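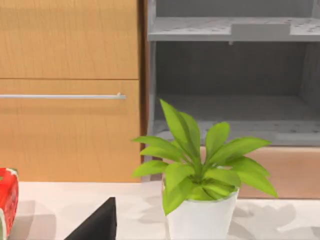

Durkex Water Brush Set: My Review

I bought the Durkex water brushes in August, when I needed something for painting outside the house. Until then I was using normal round brushes and a jar, and on a bench in the park this is not very comfortable. The set has 4 brushes, three round and one flat, and the water stays inside the handle.

Filling is the first thing you must learn. You unscrew the head, press the handle, hold it under the tap and let it go slowly. The instructions tell to fill until the top, but I had better results when I left a little air. With a full handle the water comes too quickly and makes a big drop in the middle of the wash.

The small round brush is my favorite. It keeps a good point and I can paint stems, letters and the thin branches of trees with it. The middle one is for general work. The large one I use less, the hairs open too much after some weeks and now it has two points instead of one. The flat brush is good for skies, only you have to press the handle very evenly, otherwise you see stripes.

Paper makes a big difference. On my Skilley pad, which is 200 gsm, the colors moved nicely and the sheet became only a little wavy. On thin sketch paper I don't recommend these brushes at all. I tried them with pan colors and also with water-soluble pencils, and with the pencils I enjoyed them most — you draw, you go over the line with the brush, and the shadow is there.

Cleaning is simple for light colors. You press some water out and wipe on a cloth. Dark blue and red leave a stain in the hairs, but it did not go into my next painting.

My older Jadoon brush has a softer handle and it is easier for a tired hand. The Durkex caps close better, and in my bag there was no leaking until now. If you already have one good water brush, buy only the small round, it is also sold separately. For a beginner I think the full set is a fair choice.

Review by Amna Sandhu, 01/02/2020

© Enbridge Art Notes | Contact | Back to top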